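Cahier de laboratoire, cellule de prise en bac
Projet Clirbridge, atelier Clulov
Juillet 2021
Rédacteur : Teodor Onu
Objet : révision des règles d'exploitation de la cellule, version 3

1. Contexte

La version 2 des règles d'exploitation a été rédigée avant l'installation du deuxième bac et ne couvre ni le bridage des bacs ni la conduite à tenir en cas de reprise manuelle d'un objet. Deux écarts relevés au cours de la semaine ont conduit à reprendre le texte. Le premier concerne un déplacement du bac principal entre deux séries, constaté par comparaison avec le gabarit. Le second concerne l'entrée d'un opérateur dans l'espace de travail alors que le bras était en pause programme, les moteurs restant sous tension. Aucun dommage n'a été constaté dans les deux cas. Les deux écarts sont inscrits au registre.

Le présent compte rendu consigne les décisions prises, les points vérifiés aujourd'hui sur la cellule et les questions laissées ouvertes. Il ne remplace pas l'appréciation des risques, qui demeure le document de référence et qui devra être mise à jour séparément.

2. Textes pris en considération

Les exigences générales proviennent de l'ISO 10218, parties 1 et 2, pour le robot et son intégration, et de l'ISO 12100 pour la méthode d'appréciation des risques. L'ISO/TS 15066 a été relue, mais elle ne s'applique pas à notre configuration : le bras est un robot industriel exploité sans fonction collaborative, et aucune disposition de la cellule ne doit laisser penser le contraire. Le terme « collaboratif », employé à deux reprises dans la version 2, est supprimé.

Il est rappelé que la conformité du robot seul ne vaut pas conformité de la cellule. Le préhenseur, les objets manipulés, les bacs et leur support font partie de l'ensemble à apprécier. Ce point avait été mal compris lors de la réception du préhenseur Peixoto, dont la notice a été versée au dossier sans analyse des arêtes ni des points de pincement.

3. Modes de fonctionnement

Trois modes sont désormais définis dans les règles.

Mode réglage. Vitesse réduite, commande par le boîtier, dispositif de validation maintenu. Une seule personne dans la zone, celle qui tient le boîtier. La vitesse au centre outil reste inférieure à 250 mm/s, conformément à la limite normative.

Mode série. Aucune présence dans la zone. Les objets sont prélevés et reposés selon le programme. L'opérateur se tient au poste de supervision et conserve l'arrêt d'urgence à portée de main.

Mode intervention. Arrêt complet, énergie coupée et consignée. Ce mode est obligatoire pour toute opération sur les bacs, le bridage, le faisceau de câbles ou le préhenseur.

La pause programme n'est pas un mode. Elle n'autorise pas l'accès. Cette phrase figurera en tête de l'affichage, avant le tableau des modes.

4. Objets manipulés

La version 2 se bornait à demander des objets « représentatifs ». La formule a donné lieu à des interprétations très différentes d'une équipe à l'autre. La nouvelle rédaction est la suivante :

Tout objet admis dans le bac doit figurer dans l'inventaire, avec sa masse, sa plus grande dimension et son mode de rupture prévisible. La masse maximale est fixée à 500 g. Le verre, la céramique et les récipients contenant un liquide sont exclus. Un objet fissuré ou dont une pièce se détache est retiré de l'inventaire et conservé avec sa fiche.

Les brosses à cheveux restent admises. Leur fiche précise que la prise par la tête, au niveau des poils, donne un contact irrégulier et ne doit pas servir à étalonner l'effort de serrage. L'étalonnage se fait sur les cales Costlow. Les briques de construction et les balles transparentes restent également admises ; pour ces dernières, la fiche signale que les reflets peuvent fausser l'estimation de profondeur.

La composition d'un lot est notée au début de la série. Elle n'est pas modifiée en cours de série, même lorsqu'un objet se révèle impossible à saisir. L'échec est enregistré comme tel. Le retrait des objets difficiles, pratiqué au printemps par commodité, a rendu deux séries inutilisables pour la comparaison.

5. Bacs et bridage

Les bacs sont immobilisés par serre-joint. La position est contrôlée au gabarit avant la première prise, puis toutes les 500 prises. L'écart toléré est de 3 mm. Au-delà, la série est interrompue, le bac est remis en position et le repère est repris. Les prises effectuées depuis le dernier contrôle valide sont marquées douteuses dans le journal, sans être effacées.

Le serre-joint est vérifié à la main en mode intervention. L'opérateur consigne son nom en regard du contrôle. Une simple coche ne suffit plus.

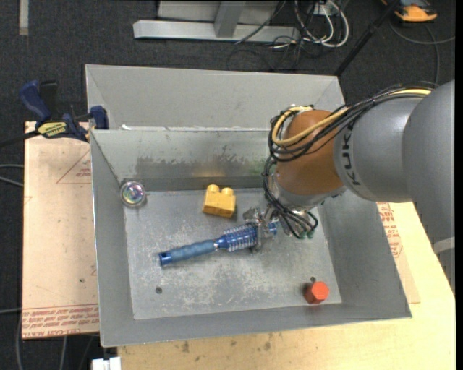 L'usure du fond fait l'objet d'un relevé distinct, toutes les 1000 prises. Les rayures superficielles ne justifient pas à elles seules le remplacement du bac. Une arête relevée, une déformation perceptible au doigt ou une marque profonde conduisent en revanche à un contrôle de la hauteur minimale programmée, avant toute nouvelle série. Ce seuil de hauteur ne peut être abaissé que par le responsable de cellule, avec mention du motif.

6. Câbles et faisceau

Le faisceau porté par le bras est inspecté au début de chaque journée d'exploitation. L'inspection porte sur les points de fixation, les gaines et la longueur libre près du poignet. Elle comprend un parcours des orientations extrêmes en mode réglage, l'opérateur observant le faisceau sans le toucher.

Toute boucle susceptible d'entrer en contact avec la paroi d'un bac est reprise avant la mise en série. L'emploi de ruban adhésif est admis à titre provisoire, pour la durée d'une journée, et doit apparaître dans le journal. Les câbles au sol sont tenus hors des chemins de circulation. La règle existait déjà ; elle est maintenue sans changement.

7. Reprise après arrêt

La procédure de reprise comporte désormais 5 étapes, à suivre dans l'ordre :

identifier la cause de l'arrêt et l'inscrire au journal ;
vérifier que la zone est libre, par observation directe et non par l'écran de supervision ;
contrôler l'état du préhenseur et la présence éventuelle d'un objet entre les doigts ;
réarmer depuis l'extérieur de la zone ;
exécuter le premier mouvement en vitesse réduite.

Lorsqu'un objet est resté serré, l'ouverture du préhenseur est commandée depuis le boîtier, le bras étant placé au-dessus du bac à faible hauteur. Il est interdit de retirer l'objet à la main tant que l'énergie du préhenseur n'est pas coupée. La question de la tenue de l'objet en cas de coupure d'énergie est traitée dans la fiche du préhenseur, à compléter.

8. Tenue du journal

Chaque série reçoit un numéro, la version du programme, la composition du lot et le nom de l'opérateur. Les paramètres de serrage et de vitesse sont enregistrés automatiquement, mais la version du fichier de configuration doit encore être recopiée manuellement. Les corrections se font par ajout daté et signé. Les lignes d'origine restent lisibles.

Les échecs de prise sont classés en quatre catégories : absence de contact, glissement, perte pendant le transfert, arrêt par le système de sécurité. La catégorie « divers » est supprimée. Si un cas n'entre dans aucune catégorie, il est décrit en toutes lettres et soumis au responsable avant la clôture de la série.

9. Points ouverts

Fiche du préhenseur Peixoto : comportement à la coupure d'énergie à documenter par essai, arêtes à relever. Affecté à T. Onu.

Gabarit de position : le second bac ne dispose pas encore de son propre gabarit. Dans l'attente, il ne sert pas de bac de prélèvement en mode série.

Affichage : version 3 à imprimer et à poser à l'entrée de la zone et au poste de supervision. Retirer les deux exemplaires de la version 2, y compris celui qui se trouve dans le classeur.

Formation : les opérateurs habilités sur la version 2 doivent signer la prise de connaissance de la version 3 avant leur prochaine série. L'habilitation complète sera renouvelée en novembre.

Appréciation des risques : mise à jour des lignes relatives au bridage et à l'accès en pause programme. À transmettre à Clulov avec copie du registre des écarts.

T. Onu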